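Seria: Herzfrequenz- und Trittfrequenzdaten vom Rudergerät

Stand: 17. September 2026

Worum es geht

Seria ist eine offene Sammlung von Trainingsaufzeichnungen auf dem Ruderergometer. Wer schon einmal versucht hat, aus einer Pulskurve herauszulesen, wann jemand wirklich ins Schwitzen kommt, weiß, wie schwer man an saubere Daten kommt – und genau deshalb freuen wir uns so, dass der Satz jetzt endlich draußen ist! Enthalten sind 500 Einheiten von 72 Freizeitsportlerinnen und Freizeitsportlern, alle drinnen gerudert, alle mit Brustgurt aufgezeichnet.

Aufbau der Daten

Jede Einheit liegt als eigene CSV-Datei im Ordner einheiten. Der Dateiname setzt sich aus der Personenkennung und einer laufenden Nummer zusammen. Die Spalten:

zeit_s: Sekunden seit dem Start
puls: Herzschläge pro Minute
schlagzahl: Ruderschläge pro Minute
leistung_w: Leistung in Watt, so wie der Monitor sie ausgibt
distanz_m: zurückgelegte Strecke in Metern

Fehlende Werte sind leere Felder, keine Nullen. Bitte beim Einlesen darauf achten, sonst hat plötzlich jemand mitten im Endspurt keinen Puls mehr.

Dazu kommt die Datei personen.csv mit Altersgruppe, Trainingsjahren und Ruhepuls. Namen und Geburtsdaten sind nirgends gespeichert.

Wie aufgezeichnet wurde

Gerudert wurde an zwei Standorten, Clollitz und Lancombe. In Clollitz standen die Geräte mit Luftwiderstand, in Lancombe die mit Wasserwiderstand. Die Wattwerte lassen sich deshalb nur innerhalb eines Standorts direkt vergleichen, die Pulswerte dagegen problemlos über beide hinweg. Eine Einheit besteht entweder aus 3000 Metern am Stück oder aus Intervallen mit 60 Sekunden Pause. Welche Variante es war, steht in der Spalte protokoll der Datei uebersicht.csv. 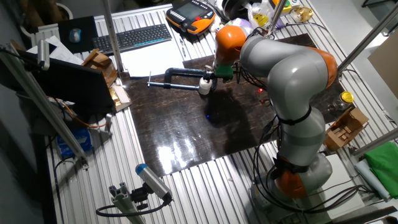 Die Intervalle sind übrigens unser Lieblingsteil. Man sieht wunderbar, wie unterschiedlich schnell der Puls in den Pausen wieder fällt, und allein damit kann man schon tolle Auswertungen machen (die Erholungskurven im Ordner beispiele sind ein guter Einstieg).

Vorverarbeitung

Puls und Schlagzahl kommen aus zwei verschiedenen Quellen und wurden mit dem Skript sheehan_sync auf eine gemeinsame Zeitachse gebracht, ein Wert pro Sekunde. Geglättet ist nichts! Ausreißer am Anfang einer Einheit stammen meist von einem Gurt, der noch nicht richtig saß. Sie sind in der Spalte qualitaet mit 1 markiert, aber nicht entfernt. Wer lieber selbst synchronisiert, findet die Rohdateien im Ordner roh.

Bekannte Schwächen

Ältere Ruderer sind in Lancombe kaum vertreten. Einige Einheiten aus dem Januar enden vor der vollen Strecke; bei ihnen steht abbruch auf ja. Für medizinische Aussagen taugt der Satz nicht, dafür fehlen Angaben zu Medikamenten und Vorerkrankungen.

Lizenz und Mitmachen

Die Daten stehen unter CC BY 4.0, die Skripte unter MIT. Fehler bitte als Issue melden, am besten gleich mit Dateiname und Zeile. Neue Auswertungen nehmen wir sehr gern als Pull Request in den Ordner beispiele auf, auch kleine und halbfertige. Eigene Aufzeichnungen könnt ihr derzeit noch nicht einreichen, das Format für die Einwilligung ist in Arbeit.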